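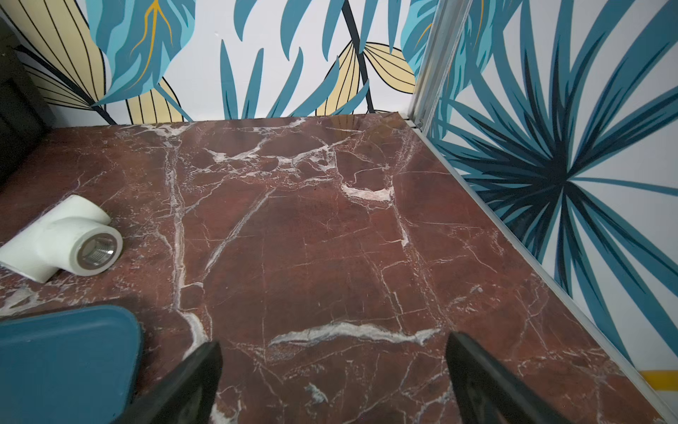

Endlich, das Hallenbad in Dornville macht wieder auf! Ich hab's gestern beim Bäcker gehört und gleich bei der Gemeinde angerufen, und ja, stimmt: Noch im November 2024 geht es los. Fast alles ist neu, die Lüftung, die Duschen und (Halleluja) die Föhne. Der Eintritt steigt allerdings auf 11 Euro, was ich für zwei Stunden Planschen schon happig finde.

Faustine Pons, die neue Betriebsleiterin, hat mir am Telefon erzählt, dass für die Schwimmkurse schon 262 Kinder angemeldet sind. Platz gibt es vorerst für 200, der Rest kommt auf die Warteliste. Meine Nichte ist drin, puh!

Frühschwimmen bleibt wie gehabt ab halb sieben, die Sauna kommt erst im Juni dazu. Und wer noch eine alte Zehnerkarte in der Schublade hat: nicht wegwerfen, die wird an der Kasse umgetauscht. Ich such meine noch.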